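The Ferry to Banar

My mother left me a bread bowl, a coat and a debt of 1,000 crowns. The debt was to a woman in Banar whom I had never met. It was written on the back of a bakery receipt, in pencil, with the word "please" under it. My mother did not use this word often, so I took it seriously.

From Ondard to Banar there is one ferry in the morning and one in the evening. In September the morning one is full of people who sell things. I sat between a man with a crate of plums and a girl who was sleeping with her mouth open. The man offered me a plum. I said no, because I was holding the envelope with the money under my coat with both hands, and to take the plum I would need to let go with one of them. He looked a little hurt. After some time he ate it himself and put the stone in his pocket.

I had prepared what I would say. I had prepared it in two ways. The first way was for the case that the woman was kind, and the second was for the case that she was angry, because the debt was old. In the second way I apologized more and stayed standing.

Banar is built up a hill, and the houses have no numbers, only names. Uris was the name of the house I looked for. I asked in the shop near the harbor and the shopkeeper pointed up with a bread knife. I asked again on the stairs and a boy pointed down. So I was going up and down for a long time, with my coat too warm, and when I found the house at last it was behind the shop, and the shopkeeper could see me from her window. She waved the knife.

The woman who opened the door was very small. She had flour on her arms up to the elbows. I told her whose daughter I was, and she did not say anything, and she did not move from the door either. Behind her I could smell yeast and something burned.

"She is dead?" she asked.

"In the spring," I said.

"Then come in. I can't leave the dough."

She let me sit in the kitchen while she worked. I could not choose between the kind speech and the angry one, so I put the envelope on the table without any speech. She looked at it and went on with her hands.

"What is it?"

"The thousand crowns."

She laughed then, and it was not a bad laugh, but it was long. She had to hold the edge of the table. When she finished she told me that it was she who owed the money to my mother. They had rented a bakery together for four years, before I was born, and when they closed it my mother paid the last bills alone. "I wrote the paper," she said. "I gave it to her so she would have something against me."

I took out the receipt and we looked at it together. It is true that my mother made her letters more round. I had seen the pencil and the "please" and I had thought of her because I was thinking of her all the time then.

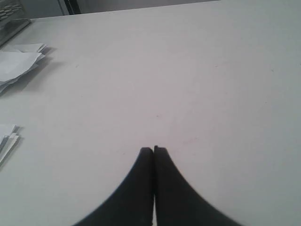 "And why please?" I asked.

"Please wait," she said. "I had no place left for the second word."

She washed her arms and went to the other room. I heard a drawer, then another drawer. I looked at the envelope and did not know if I was permitted to take it back. When she returned she had two small bundles of money tied with kitchen string, and she put them next to mine — very straight, as if they were going to be inspected.

I said I could not take it. She said I could not refuse it, it was not mine to refuse. We went on like this until the dough had to be turned, and she turned it, and then we went on again. In the end she asked me what else my mother had left. I told her about the coat and the bowl.

"A brown bowl? With a crack that doesn't go through?"

"Yes."

"That is my bowl," she said. She sat down for the first time. "Thirty years I have been telling people that the landlord stole it."

I missed the evening ferry. She gave me the bed near the oven wall, and I slept in it better than I had slept since the spring, with both envelopes under the pillow, hers and mine, nothing decided. Before it was light she was already working, and I got up to help her. She told me that my hands were too hot for pastry, the same as my mother's, and that I should carry the trays.

On the morning ferry the man was there with his crate. This time I took the plum. I told him I would be coming back in a week with a bowl, and he said that he would keep me a place by the window.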